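**Kitchen and Utility Refit, Unit 2 – Progress Report to Skusska Housing Fund**
Prepared by: Hekport Interiors, site office
Report date: March 2, 2019
Grant line: Hundley small works

## 1. Status

Work is on schedule for the first stage and slightly behind for the second. The first stage covers sorting and storage inside the kitchen: refrigerator, wall cupboards, pantry shelf. The second covers the floor areas and the adjoining room, where items taken out of the cupboards are being held until the new shelving arrives.

The unit remains occupied. Daily-use items stay accessible at all times, and this has set the order of work. No cupboard is emptied until its contents have an assigned place.

## 2. Refrigerator

The existing refrigerator is being kept. The option of replacing it was priced in the original application and dropped after the door seal and shelves were checked. The seal closes evenly and no shelf needs replacement. The saving has been moved to the shelving line.

The agreed layout assigns the bottom drawer to fruit and vegetables and the glass shelf over it to open bowls and cups. Bowls in use are to be kept on this one level so that they can be seen and reached without moving anything else. Lidded containers go higher up.

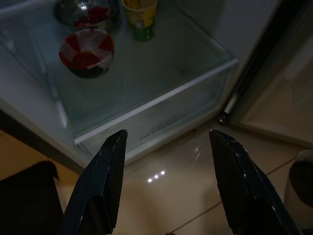 *Lower refrigerator section: clear crisper drawer, with bowls and a printed cup on the glass shelf.*

Two points remain open on the refrigerator:

- Door swing. The door needs its full arc for the drawer to pull out freely. The new base cabinet beside it has been reduced in depth from 537 mm to 400 mm on the drawing. Laskowska has confirmed the change at no charge.
- Open bowls. The occupants prefer to keep food in bowls without lids. We have advised covers but have not made this a condition of the layout.

## 3. Floor areas and adjoining room

Floor tile is being retained throughout. It was not part of the grant and no tile has been lifted. A black mat is in use on the tile and will stay where it is through the second stage, then be moved once for cleaning before handover.

The pet feeding place stays on the floor against the gray wall. An earlier drawing showed a low shelf at this point. The shelf has been deleted, as it would have left too little room for the bowl. The wall has a shadowy stain low down. It will be cleaned first and checked again after a week – repainting is priced as a provisional item of $75 and will be claimed only if cleaning does not remove it.

Sorted items are held in cardboard boxes on the tiled floor of the room beyond the door frame. The boxes are filled past their rims, with plastic bags and packaging on top, and cannot be closed or stacked in this state. They will be repacked into closed containers. An allowance of $200 for containers was included in the application and has not been drawn.

The doorway itself must remain clear. Its width governs what can be brought in fully assembled, and the two tall shelf units will be delivered flat for this reason.
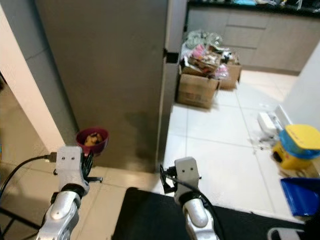

## 4. Budget

| Item | Approved | Drawn to date |
|---|---|---|
| Storage containers | $200 | $0 |
| Shelving, deposit | $400 | $400 |
| Wall repainting (provisional) | $75 | $0 |

Labor is reported separately on the Hundley time sheets. The shelving deposit was paid to Laskowska on order. The balance falls due on delivery.

## 5. Delays

Shelving delivery has moved back to the first half of April. The supplier gave a shortage of side panels as the cause. Repacking of the boxes does not depend on the shelving and will go ahead, but the boxes cannot leave the adjoining room until the units are fixed to the wall.

## 6. Next period

1. Buy containers and repack the contents of the boxes.
2. Clean the stained part of the gray wall and recheck.
3. Fit the reduced-depth base cabinet and test the refrigerator door and drawer together.
4. Agree a shelf plan with the occupants before delivery.

No change to the total grant is requested. We ask the Fund to approve the transfer of the refrigerator saving to the shelving line in writing, so that the balance can be invoiced under one heading.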